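Open day at Rindevar

Went to the June open day at Rindevar, the place in Hamdy that trains robots to handle cloth. I signed up back in the winter and then forgot, so it was a nice surprise to get the reminder. It's a 250 mile round trip for me, and I left the house before it was light.

They let visitors take pictures in the main room, and I came home with more than I needed. These are the ones I kept.
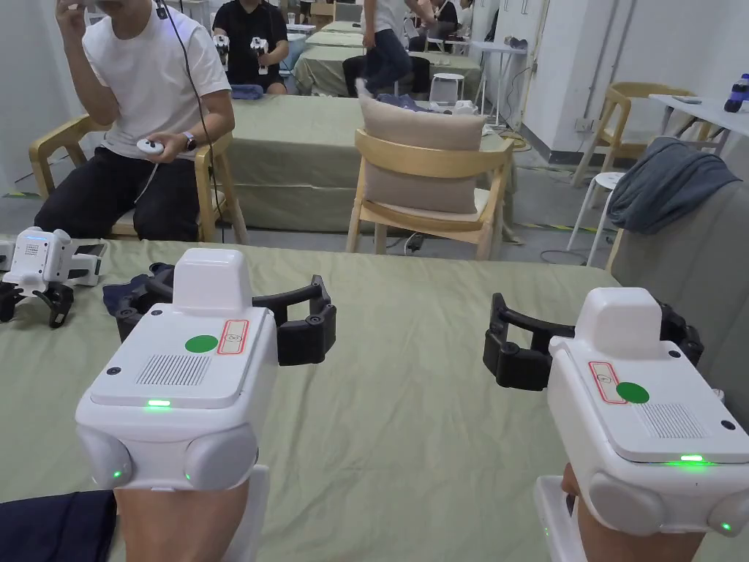
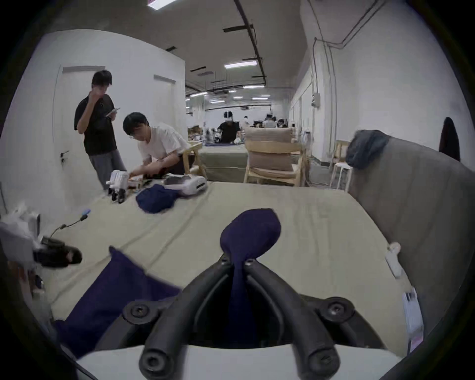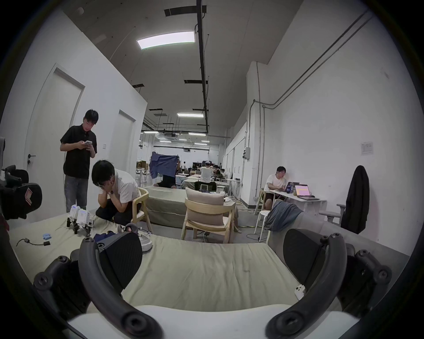
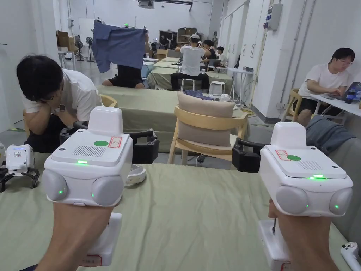

I run the linen room for a small hotel group, and what I wanted to know was whether a machine could take over any of our sorting and folding. We have a flatwork ironer that does sheets and a folder behind it that does the sheets and the big towels. Everything else goes through people. That means bathrobes, pool towels, staff shirts, kitchen aprons, and the lost property that guests leave in the bedding. Socks are the worst of it. They get inside pillowcases and duvet covers, and somebody has to find them by feel. So I was glad to see that the pieces they had out were things like the navy sock in the second picture, pinched between the two black fingers of a gripper. A sock is closer to my problem than a flat square of cotton would have been.

The work goes like this. A person holds a gripper in each hand by the white handles and does the job with those instead of with fingers. The grippers record what they see and how they move. The recordings are used to teach a robot arm to do the same thing later. The staff call one run through a job a take. There was a board by the door with the total so far for the sock job, 1,670 takes, and the woman who showed us in told us that was for one job, with one kind of sock. I asked how many they'd need before it was any good and she said it depends on the job, and that they stop when the arm stops getting better.

Visitors could have a go in the afternoon. The grippers are heavier than I expected, mostly on the wrists. You squeeze to close the jaws and let go to open them. Picking up a shirt by the collar took me several tries, because I kept coming in too high and closing on air. Two layers of cloth when you only want one is the other trouble. With bare hands you rub the layers apart with your thumb and don't think about it. With two jaws you have to come at the edge from the side and hope. One of the staff showed me a way of dragging the cloth a little against the table first so the top layer rides up. It worked about half the time for me and nearly every time for her.

I noticed how much of the job is waiting. People do a stretch, then sit down for a bit and look at their phones or rest their hands. The room has plenty of chairs for it. Our own folding team works the same way when the dryers are behind, so I didn't think anything of it, but another visitor seemed to have expected something more like an assembly line.

At two o'clock there was a demonstration with an actual arm, in a smaller room down the hall. They asked us not to take pictures in there. It was set up with a basket of washcloths on one side and a tray on the other. It folded four of them while we watched. The first three were fine, a bit slow, and the stack was straighter than I'd have guessed. On the last one it caught a corner underneath and folded it in crooked, then put it on the tray anyway. The man running it said it doesn't know yet that a fold is bad. It only knows the motion. That was the most useful thing I heard all day. In a linen room you can live with slow. A crooked one in the stack means someone has to go back through the stack.

I asked about damp cloth, and they haven't done any. I asked about terry with a long pile, and they've done a little. I asked about price and was told they don't sell arms at all. They sell the trained software, and a company called Brolano builds the machines it goes in. There was a Brolano table in the lobby with a brochure and no one at it. I took the brochure. It has a lot of photographs of warehouses and nothing on laundry.

For scale, our site at Kerent sends out nearly 700 pieces on a normal weekday that don't go through the ironer, and more in the summer when the pool is open. At the speed of the arm I watched, it would be going all day and all night on washcloths alone. I told them that and they weren't offended. They said speed comes after getting it right, and that the next open day would have a faster one.

Lunch was sandwiches and they ran out of the egg ones. Parking was free but you have to get a slip from the front desk and put it on the dash, and the sign for that is inside the building, so a few of us had to walk back out.

I'd go again. I won't be buying anything this year, and I've told my boss so. I did write down the trick with dragging the cloth against the table, and I'm going to ask our two newest folders to try it on the aprons, which always stick together when they come out of the dryer. If anyone reading this has had a folding machine handle mixed small items, staff clothing especially, leave a comment with the make and how often it jams.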